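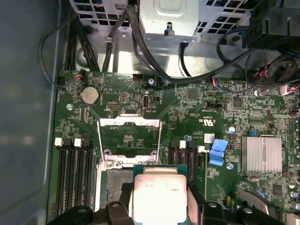
Why do reused desktop computers so often come back with a fault after a processor swap? Most of the time the processor is fine and the pins underneath it have been bent, usually during the few seconds when somebody was sure the chip was in straight.

4.2 Socket damage in the Nomero records

The Nomero repair log covers 919 towers that were opened for a processor change between one September and the next. Of these, 299 came back. The log is a candid document. Under "cause," technicians could type whatever they liked, and 200 of the returned machines are filed under some spelling of "bent pin." The remainder include memory not pushed home, a fan cable left off, and a single entry reading "sulking," which we have kept as its own category.

Maillard's earlier scheme for the Stirken workshop sorted faults by the part replaced. We sort them by the step at which the damage was done. This is harder, as few people write down the moment they dropped something, but it brings out a pattern the parts list hides - the trouble clusters around the socket, with the plate up and the pins exposed. 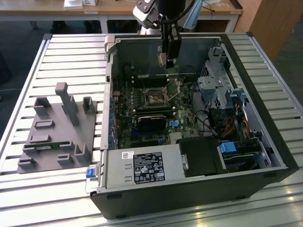
Access matters too, though less than the technicians claimed. They blamed drive cages, cables and, in one long note, the whole idea of the tower case. Laying the machine on its side gives the hand a straight drop to the board, and the Bagheri bench guide asks for this in its first line. Kahraman found that the guide was followed by everyone who had read it, a group of 8.

The socket cover deserves a word of its own. It is a cheap piece of plastic that protects the pins very well until it is taken off, and then it is lost. We recorded it as present, absent, or present in a drawer.

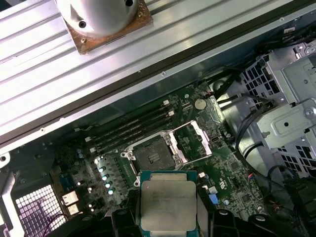 Figure 3. Processor over the board with the load plate open and the dark protective cover still in the socket.

Returned towers were inspected under the Zusine protocol, which begins with the outside of the case and works inward at a pace some of our raters found restful. Cables were noted before anything was moved, then the memory slots, then the socket. Where two raters disagreed about a pin, a third was asked. Where all three disagreed, we had lunch and looked again.
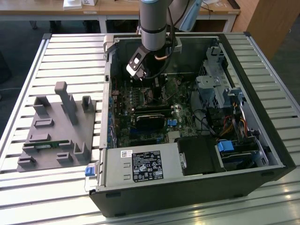 Figure 4. Tower on its side on the slatted worktable, with the drive cage at right.

Agreement between raters was good for the socket and poor for cable routing, on which every rater held firm personal views. Cable routing is therefore left out of the model in Section 4.3.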